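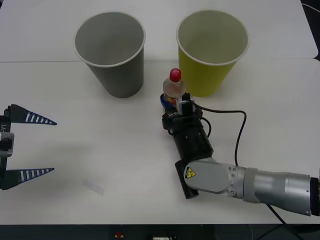
When does this year's flushing of the water mains begin?

Flushing begins on Sat 1 May in the Rafferty zone and continues zone by zone until the whole of the Caltham Water District has been covered, with completion expected in September.

Customer News > Service Notices > Mains Flushing

The District flushes its mains each year to clear the fine sediment that settles in the pipes during the winter, when demand is low and water moves slowly. The material is mostly iron and manganese. It collects at dead ends and on long, level stretches of pipe, and a sudden change in flow can stir it up and carry it to household taps. Opening the hydrants in a planned order draws the sediment out of the system under controlled conditions.

The program covers 749 hydrants in 15 zones. Crews will also operate and inspect 324 valves, including those on the transmission main from the Gustadow reservoir. Valves found to be stiff or leaking will be scheduled for repair under the existing maintenance contract with Wollex. Customers affected by a repair will receive separate notice, and no repair will be combined with flushing on the same street.

Work will be carried out on weekdays between 8 a.m. and 4 p.m., except for the opening day in the Rafferty zone, where weekday traffic near the rail crossing makes hydrant work difficult. Signs will be posted at the entrance to each neighborhood three days before crews arrive. A zone map is available at the District office and is enclosed with paper bills. The order of zones may change in the event of a main break or a fire department request.

Customers may notice lower pressure while a nearby hydrant is open. Water may also appear yellow or light brown for a short time. Please avoid washing laundry while crews are on your street, and check that the water is clear before starting a load. Hot water should be used sparingly during the same hours so that discolored water is not drawn into the heater. If the water is discolored once the crews have left, run the cold tap nearest the meter for several minutes. Should it not clear, turn the tap off, wait one hour, and try again.

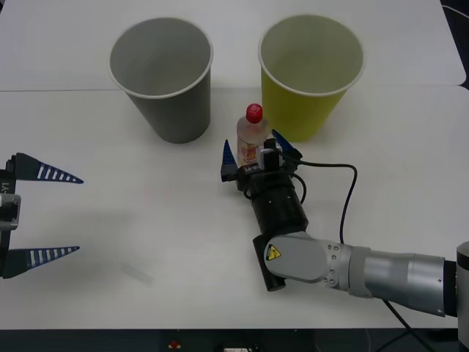 Discolored water that lasts into the following day should be reported to the District office. Staff will ask for the street address, the time the color was first noticed, and whether both the hot and cold taps are affected. It is helpful to keep some of the water for the field technician to look at. A small clear plastic bottle with a screw cap, like the red-capped one between the two cups, will serve for this purpose if it has been rinsed well. Fill it from the cold tap, close it, and write the date and time on a piece of tape. Samples kept in this way are used only to judge color and sediment. Any laboratory test will be made on a separate sample, taken by District staff in a sterile container.

Customers who operate dialysis equipment at home, and businesses that depend on a steady supply for food preparation or manufacturing, are asked to register with the office before their zone is scheduled. Registered customers will be telephoned on the working day before flushing begins. Registration from last year does not carry over, and the form must be completed again.

Drivers are asked to slow down near open hydrants and to keep clear of the crews and their hoses. Water released during flushing is treated to remove chlorine before it enters a storm drain or stream. Parking within the marked area around a hydrant delays the work, and vehicles left there may be moved to an adjacent space.

Flushing costs are included in the current water rates and will not appear as a separate charge. Water used at the hydrants does not pass through customer meters. Leaflets in large print may be requested at the front counter or by mail.

Shares: 15 | Comments: 3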